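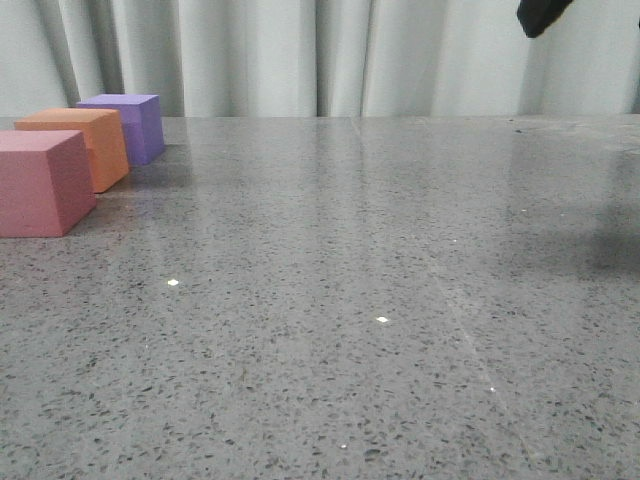 Resurfacing or rebuilding: what the quotes leave out
Speaker notes, Joelle Chamoun
Parks and courts session, Drasorstead, July 31, 2026

Slide 1. Title

Say who I am, keep it short. I manage outdoor sports surfaces for the town. I don't sell them. Say that twice if there are contractors in the room.

Slide 2. The running track at Abu Hammour Road

Built before my time. Rubber surface on asphalt, six lanes, used by two schools and a club. By last December the inside lane was lifting at the first bend and the high jump apron had gone hard.

Ask for hands: who has been told "it only needs a new top coat"? Wait.

Slide 3. What we were told

Three bidders walked the track. All of them recommended a spray coat over the old rubber. One visit lasted less time than it took me to find the gate key. I asked each of them how they knew the base was sound and got some version of "you can tell by looking."

I don't think you can. Maybe some people can. I'd like to see it in writing.

Slide 4. Cores

We paid Rui Peixoto to cut cores before we signed anything. Cost us $955. Read out the locations: first bend, back straight, finish line, apron.

The back straight was fine. At the first bend the asphalt came out in crumbs. A spray coat there would have looked great for the ribbon cutting.

(If Lorne Charbonneau is in the audience he will say cores damage the track. They leave a plug. Ours have held so far -- but it's only been one spring, so don't oversell it.)

Slide 5. The Durkero system

Be fair here. Durkero is a decent product and Siham Aoun was straight with us about where it shouldn't go. My problem is with the word "lifetime" on the brochure. Read the warranty aloud, slowly. It covers the coating. It doesn't cover the coating coming off because the layer under it moved.

Slide 6. Drainage

Skip if running late. The drain at the first bend had been blocked with leaves and old infield sand. Afaf Harb's crew cleared it in a morning. None of the bids mentioned it.

Slide 7. What we did

Dug out and rebuilt the first bend and the apron. Left the back straight alone. Coated the rest. The coaches wanted the whole thing one color and they got it, though you can find the joint if you know where to look.

Do I know it was the right call? Ask me after a few winters.

Slide 8. Questions to ask a bidder

Where will you core, and who keeps the samples?
Where does the water go?
What voids the warranty?
Can I call a client whose track you coated and never went back to?

Leave this one up during Q&A. If somebody asks about Ziston for tennis courts, I haven't used it and won't guess.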